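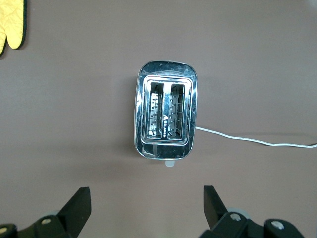

Two-slice toaster, polished steel, seen from above.

The Korkard is a two-slice toaster with a steel body and a dial on the front. We bought it in September to replace one that had started burning the left-hand slice whatever the setting, and it has been used most mornings since then. This review is mostly about how it copes with home-made bread, as that is what our members bake and what most toasters do badly.

The loaf used for testing was a plain white tin loaf from the Groltaswood strong flour, 726 g of dough before proving, baked until well coloured and left overnight. We also tried a seeded rye and a shop-bought sliced white for comparison.

Sliced white is no trouble. On setting 3 it comes out a light gold on both sides, and a second batch straight after the first is slightly darker, so turn the dial down a touch if you are making toast for a family. Home-made white needs longer. It holds more water than shop bread and the first minute or so goes on drying it out. Setting 5 was right for a loaf one day old, setting 4 for a loaf three days old. The rye wanted two goes, and the crust caught on the second.

The slots are wide enough for a slice cut by hand, provided it is fairly even. A wedge-shaped slice leans against one side and browns unevenly, but that is the fault of the knife. Height is more of a problem. A slice from a tall tin loaf stands proud of the slot and has to be turned over halfway through, or the top stays white. If you bake in a large tin, measure before you buy.

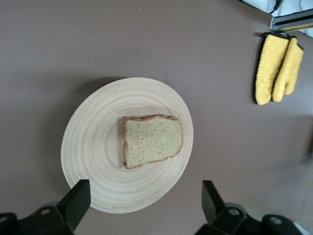

Stidport Home Bakers' Club: Equipment Reviews

Where you put the toast afterwards makes more difference than you might think. On a cold china plate, steam collects underneath and the bottom goes soft within a couple of minutes. A wooden plate is better, and a rack is better still, though the toast cools faster on it.

The lever is stiff at first and loosens with use. There is a defrost button, which works well on sliced bread kept in the freezer, and a cancel button, which is small and too close to it. There is no lift for fishing out crumpets or small rolls. Unplug it and wait if something gets stuck.

The crumb tray slides out from the back. Seeded bread fills it quickly, and it needs emptying once a week. The steel shows every fingerprint but wipes clean with a damp cloth once it has cooled.

It is rated at 1000 watts, a little more than our old Urbańczyk, and takes just under three minutes on setting 4. The cord is short. Ours only reaches the socket if the toaster sits at the very end of the worktop.

Good points: even browning, wide slots, easy to clean.
Bad points: short slots for tall loaves, short cord, fiddly cancel button.

Score: 8 out of 10. The club's toaster is in the kitchen on Wednesday evenings if you want to bring a loaf and try it.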